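About Funurach

Funurach is a small hand-lettering school above a shoe repair shop on Poirier Street. We teach adults to write on things: whiteboards, cafe signs, birthday banners, the occasional reluctant pumpkin. The classes run for 12 weeks, and nobody has yet been asked to leave over a lowercase g.

Ruaridh Hepburn started the school after years of painting shop signs in Pliltholm, where he spelled "stationery" wrong only once, in letters two feet high. He still teaches the beginners. He says it keeps him humble, and the beginners say it hasn't worked.

How we teach

Everyone starts on a whiteboard laid flat on the table. Paper remembers your mistakes and a whiteboard mostly forgets them, apart from the faint gray bits. We begin with a short phrase, written large, in one color. Fancy comes later -- usually in week three, whether we like it or not.

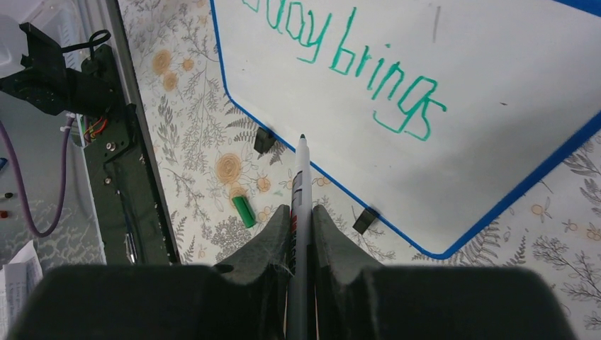 "Day brings," in green-teal. Flowers by the table covering.

Our house rules are few. Caps go back on markers. Letters may slope, provided they all agree on a direction. Anyone who writes "Live, Laugh" has to finish the phrase in a style we haven't seen before.

The evening group, known as Fallel for reasons lost to its founding members, prefers longer sayings and runs out of board regularly. They have learned to start a second line small and tuck it in under the first. 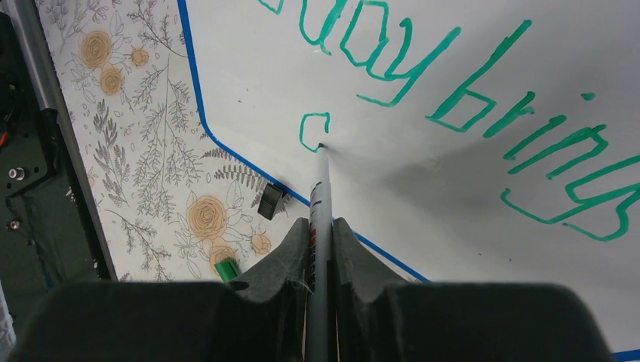 Joining us

New classes start in July, with room for 19 students. Markers and boards are provided. Bring a phrase you won't mind looking at for an hour, and tea money.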